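Why Does Metal Rust?

Have you ever left a bike out in the rain and found orange spots on the chain? That crumbly orange stuff is rust, and it's one of the most amazing slow-motion changes you can watch at home!

Rust starts when iron meets two things at once: water and oxygen. Oxygen is a gas in the air all around you. When all three get together, the iron turns into something new called iron oxide. It's flaky and weak, so bits fall away and fresh iron underneath gets its turn to rust. Leave a nail outside for long enough and it can crumble right through – wow!

Salt speeds everything up. That's why cars near the ocean rust faster than cars in the desert.

Do all metals rust? Nope! Only iron, and metals with iron in them, like steel. Copper goes green (look at old roofs and statues), and silver turns black.

People have clever ways to keep steel safe. Paint keeps water and air out. Oil does too. Another trick is to coat steel with zinc, a bluish-gray metal. This is called galvanizing, and you might spot it on buckets, fences and trash cans.

Try it yourself! Put one plain iron nail in a dry jar and another in a jar with a little salty water. Check them every day for 8 days and draw what you see. My neighbor Pichit Noiphan tried it with vinegar too, and his nail went orange super fast!

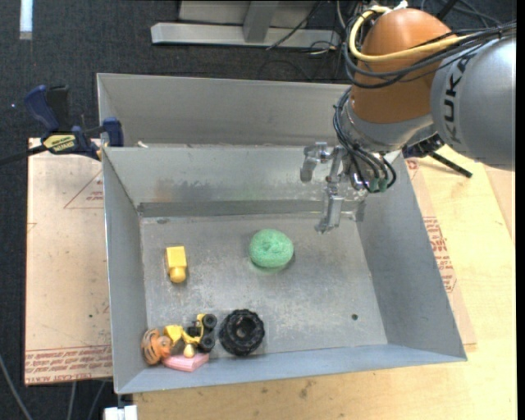

Ready for a bigger test? Paint half of a nail with clear nail polish, let it dry, and drop the whole thing in the salty water – then see which end changes color first.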